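Can a machine put away eggs and other groceries at home yet?

Asked on a Thursday in Home Automation > Kitchen
Tags: manipulation, grippers, groceries, feasibility
Viewed 227 times

I do the technical planning for a small assisted living building, Ulholm, and the residents' families keep asking whether a kitchen robot could handle light chores. The list I was given is short: unload a grocery bag, move eggs from a bulk flat into a smaller tray, load cups into a dishwasher, wipe a counter. I'm leaving out cooking.

Budget is not fixed. Floor space is a strip beside the counter, 90 cm deep. No one on site can program anything, so it would have to work as delivered, with phone support.

What I want to know is which of these four chores a machine can do today without a person standing by. I have seen plenty of video, and I can't judge from video what the failure rate is.

Roya Jafarzadeh

2 answers, sorted by votes

Answer 1 (accepted)

None of the four, if "without a person standing by" is a hard requirement. With a person in the room who can step in, the egg transfer is the closest.

Eggs sound like the worst case because they break. In practice breakage is the easier half. A compliant fingertip and a current limit on the motor will hold an egg without cracking it, and that has been available for years. Placement is where the trouble is. A molded pulp tray flexes, the peaks between cells are not at a repeatable height, and the tray slides when a finger touches a peak. A fixed program copes with none of this, which is why the packing industry controls the position of the tray mechanically. A kitchen has no such fixture.

The current approach is to record people doing the chore with hand-held grippers and train a policy on the recordings. The motion is short: pick, carry, line up over a cell, lower, release, back out without dragging the egg along.
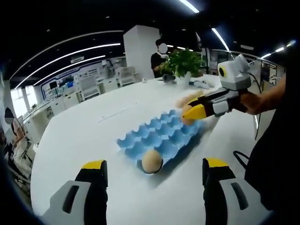

Dvořáček: fine, but how many recordings before it works on a tray it has never seen? The lab numbers I read are always for the same tray on the same table.

Fair point. It depends on how varied the recordings are. I worked on a bench trial with 200 demonstrations on one tray color and one table. On that table the policy placed 169 of its 200 test eggs in a cell. We then swapped the tray for a darker one and stopped the test early, so I have no number to give you for that, only that it was much worse. More demonstrations of the same setup would not have fixed it. You need different trays, heights, lighting and starting positions.

Take the good figure at face value and it is still 31 misses. A miss could mean an egg resting on a peak, which someone can push down, or an egg on the floor. We didn't record which, and we should have.

The other chores:

Grocery bag. Hard. The bag is soft, the contents hide each other, and something heavy is usually sitting on something fragile. I would not plan for this.

Cups into a dishwasher. Workable with one cup type and one rack, if the door and rack are already open. Opening the door and pulling out the rack are separate problems. Glass is difficult for depth cameras.

Counter wiping. The wiping motion is easy. Clearing the counter first, and knowing when it is clean, are not.

On your floor space, 90 cm is enough for a small fixed arm. For a mobile base with an arm it is tight, and I would check the turning circle before anything else. Any arm that shares space with residents also needs a proper risk assessment for that building, whatever the vendor says about force limits.

If you get a demo, bring your own tray and your own eggs and put them down crooked. Ask for 50 attempts in a row with no resets by the operator, and write down every time a hand goes in.

Comments on this answer

Roya Jafarzadeh: Thank you, this is what I needed. Would two arms help with the tray sliding?

Yes, one can hold the tray while the other places. You pay for it in cost, width and collision checking. A rubber mat under the tray does most of the same job.

Answer 2

We had a Prandale unit on trial in a shop stockroom, not a kitchen. It was OK with boxes. Anything in a bag it dropped or didn't see. Support was by phone and they were good about calling back, but half the fixes were "restart it and move the shelf." It went back in November.

Never tried eggs. I would get a dishwasher with a better rack and skip the robot for now.

Comments on this answer

Jerkadwood: Which gripper was on it, two-finger or suction? Suction on bags is a known problem.

Suction. They offered to swap it and we didn't take them up on it.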